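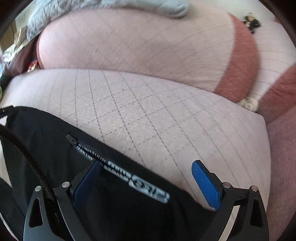 I have owned a small royalty interest in a gas well for six years now, and I still get questions about it from people who find this blog through a search. Most of them have just inherited something similar and have a folder of paperwork they don't understand. I was in the same position, so I'll put down what I know.

My share came from my aunt. She held mineral rights under 56 acres outside Skadcombe, and when she died they were split between me and my cousin Giuliana Salazar. The surface had been sold off decades earlier. We own what is under it and nothing on top, and it took me a while to get used to that. I can't park a car there.

There are 2 wells on the unit. The older one is a vertical well that was drilled before my aunt had gray hair. It makes very little. The second is a horizontal well, and nearly all of the money comes from that one. The operator is Gesness, which bought the lease from the company my aunt signed with. The lease carried over with the sale. I didn't have to sign anything except a new division order.

The division order is the first thing people write to me about. It lists your decimal interest, and you should check that number before you sign. Mine was wrong. They had left out a small tract on the north side, and I only caught it by going back to the old lease and doing the math on paper. Volkan Türkmen, a landman Giuliana found, looked it over and agreed. Gesness fixed it in May, after three letters, and paid the difference with the next check. I had expected a fight, but it was mostly waiting.

The best month I ever had was $2,063. That was the third month after the horizontal well came on. New wells produce hard at first and then drop off fast, and if you plan your life around the first few checks you will be disappointed. The one that came last week was $168. Gas prices are low, and the well is older. Both of those things show up on the stub if you know where to look.

The stub is worth reading line by line. Mine has the volume, the price, the gross value, the taxes and the deductions. The deductions are where I spend my time. Gesness charges for gathering, compression and processing, and whether they are allowed to depends on what your lease says. My aunt's lease says almost nothing on the subject — it is two pages long — so we pay our share. Newer leases often spell it out. If yours has an addendum, read the addendum first.

I keep a spreadsheet with one row per month. I enter the volume from the stub and compare it to what the operator reports to the state, which is public and free to look up. They have matched every time but once. That month the state figure was higher, and when I called, I got Getachew Workneh in owner relations, who said a correction was already in progress. It showed up two checks later as a prior period adjustment. I've dealt with him twice since and he calls back.

I also get letters offering to buy the whole interest. The latest came from an outfit called Skeltatex and had a bank draft stapled to it. Be careful with those. Depositing the draft can count as accepting the offer, and the deed that comes with it sometimes covers everything you own in the county. Giuliana wanted to think about it. We worked out that the price came to less than four years of checks at the current low rate, and we both put it in the drawer.

Taxes are simpler than I feared. The operator sends a 1099, the income goes on Schedule E, and there is a depletion deduction that many people miss. I paid someone to do it the first year and copied what she did after that. The county sends a separate property tax bill for the minerals. It is small, but don't ignore it.

Next on my list is finding out whether the deeper rights are still held by the lease. Volkan thinks they may have been released when the old well's primary term ran out. I've asked the county clerk for copies and I'll post again once I have them.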